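Jarnetti Floral Bed Sheet – Double and Queen

I ordered the first batch of these in May after a customer kept asking for something "not beige", and I've had one on my own bed ever since. If you like a plain room, keep scrolling! If you want colour that hits you when you open the bedroom door, this is your sheet.

The print is called Alcaraz. It's big, it's busy, and I reckon it's the cheeriest thing we stock at Tritex. The background is white, so it doesn't make a small room feel dark (mine is tiny, and it copes fine).

The fabric is a mid-weight cotton, soft from the first wash and softer after a few more. I wash mine at 30 or so with the towels, which you're probably not meant to do, and peg it out in the shade. The colours have held up well – just keep it away from bleach.

Sizes: Double and Queen, flat sheet only
Price: $18 off when you buy two
Pack: up to 4 sheets per parcel at the one postage rate
Stock code: 1230

People ask what goes with it. I'd pull one colour out of the flowers and stick with that for the pillowcases. Blue is the easy choice, though I've gone for a bright green set from the Drolta range and I love it.
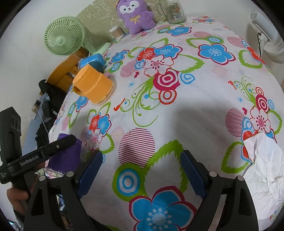 Alcaraz print on the bed – big blue flowers, spirals, scalloped green leaves and little red birds on the vines.

Pillowcases are sold separately. Orders in before 3 in the arvo go out the same day, and if you're after a matching doona cover, send me a message and I'll put you on the list for the next lot.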